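Short Fiction Markets > Calls and Contests > Grimoddale anthology, "Lost Things" call: anyone subbing?

dede_f
Posted 18 Aug 2026
The Grimoddale call is open again. Theme is lost things, up to 6 pages, $199 flat on publication. There's a reading fee this year, which there wasn't last time. I've got a piece that fits but I'm wary. Has anyone here been paid by them? 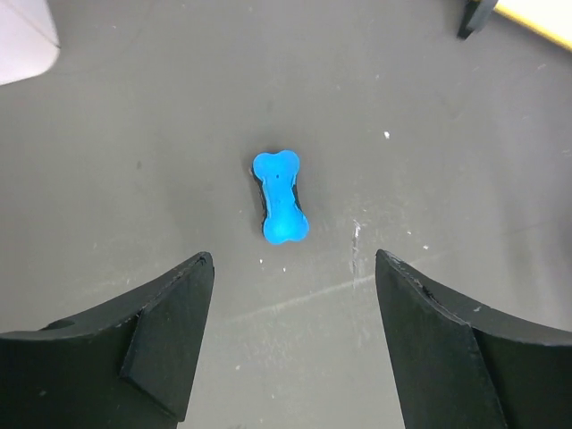
seidu_b
I have my doubts about the fee, and more about the theme. Every lost things issue I've read is two-thirds dead parents and one-third magic keys. If you do send, pick something small and odd. A dog's toy, say, one of those bright blue bones, sitting by itself on a scuffed grey surface, and let the reader wonder about the dog. I'd read that before another key.

Elikem Atinga
They paid me in July, for a story that came out the previous winter. So yes, but "on publication" is doing some heavy lifting there. I had to write twice.

dede_f
Twice isn't terrible. Did they edit you much?

Elikem Atinga
They changed my title without asking and put the "u" back in colour, which I'd had in already. Make of that what you will.
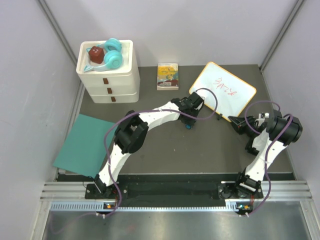

White drawers with a red cube on top

ilze_b
I'll disagree with the grumbling. I read slush for the Arroyo issue and we had 1,002 submissions for a single volume. Somebody has to pay for the hosting and the submissions system. A small fee is fair.

seidu_b
Then publish the accounts. 1,002 fees adds up to a lot of hosting. Were the readers paid?

ilze_b
No, we weren't. I was told the money went to the authors.

seidu_b
Told by whom?

Dates and terms, from the call (copied over by dede_f)

Rights: first print and electronic, exclusive for 366 days. Odd number, I know.

Simultaneous subs: no.

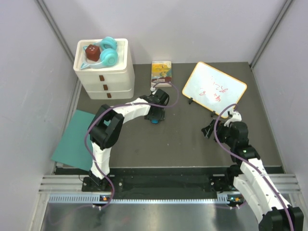
Response time: "as soon as we can"

dela_appiah
That last line is what would put me off. No simultaneous subs and no response date means your story could sit there all winter. Favo at least gives you a deadline and sticks to it most of the time.

Elikem Atinga
Favo also pays in copies.

dela_appiah
Fair. I still got my answer.

ilze_b
You can withdraw any time by email. People do it every week and there are no hard feelings.

seidu_b
And do they get the fee back?

ilze_b
No.
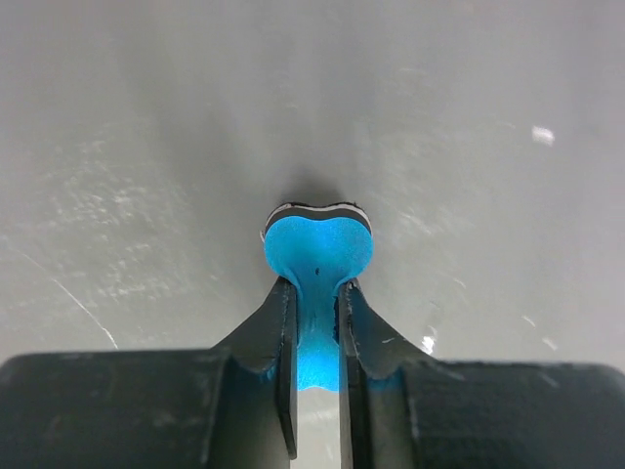
Blue foam piece, held upright

dede_f
Okay, I've written to ask about the response date and whether the fee is waived for past contributors. If they don't reply, I'll try Flundeo, where I know the form letter by heart.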